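Ticket 1038: Green marker ghosting on small tabletop whiteboard
Product: Jalano desk board, rounded corners, black frame, support foot
Status: Solved 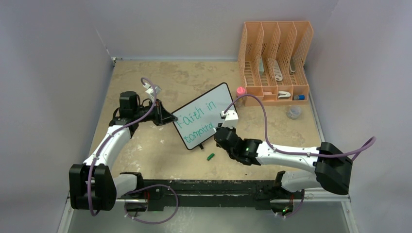
Prendergast support wrote back the same afternoon that teal and green inks are the slowest of the Jalano colours to lift, and that the first thing to find out was how long the writing had been left on before anyone tried to wipe it.

Fair question! The lettering in the photo is the sort of thing we put up all the time, a couple of words in big handwriting, and we love how the teal-green looks on white. The trouble is with the older messages. Some of them stay up over a weekend, and when we wipe them on Monday there's a pale green shadow of every letter. You can still read it from across the room. New writing on top of old shadow gets very muddled very quickly.

What we had tried before opening the ticket:

Dry felt eraser, the one that came in the box. Takes off most of the ink, leaves the shadow.
Kitchen roll, dry. Same, plus fluff.
Kitchen roll, damp. Slightly better, then streaky once it dried.
Pressing harder. No difference, and the board skids about on its foot, so please don't bother.

Reply from support, second message

Thanks for the detail, it helps a lot. Please stop using the kitchen roll, as it can dull the surface over time. Two things to try, in this order. First, go over one old letter with a fresh marker of the same make, count to five and wipe while the new ink is still wet. Second, if the shadow is still there, use the Wanex board spray (the 500 ml bottle, code 528) on a soft cloth. Spray the cloth and not the board, so nothing runs in behind the frame. Try one corner first and let us know.

Update from us

Well, the first trick is brilliant! I did the tail of an old "y" and it came away almost completely. It does use up a lot of ink if you have a whole sentence to get through, but for a word or two I'd happily do it every time. One thing I noticed: it only works if the marker is properly juicy. I tried it with one that had been left without its cap and it just dragged and made things worse.

The spray arrived on Saturday. Did the top right corner first as told, no dulling, no stickiness, so I went over the whole board. Two passes with a soft cloth and then a dry one. Clean! Really clean, like the day it was unpacked. I wrote on it again straight away and the ink took nicely, no beading.

One leftover question. The tabletop has faint yellowish patches and a few pale scuffs. Is the spray safe on a stone-effect top, or should I keep it well away?

Reply from support, third message

Lovely result. We haven't tested the spray on tabletops, so stand the board on an old towel while you clean it. For the table itself, warm water and washing-up liquid would be our starting point, but the people who made the top will know better.

Closing note from us

It's a Pratard top, so I've asked them separately and will add their answer if it's useful. We now wipe the board every evening, caps go back on the moment the writing's done, and the spray comes out once a month. After 19 days there's no new shadow. Happy for this to be closed, and thank you – I didn't expect to get this cheerful over a clean whiteboard.

Ticket closed by customer.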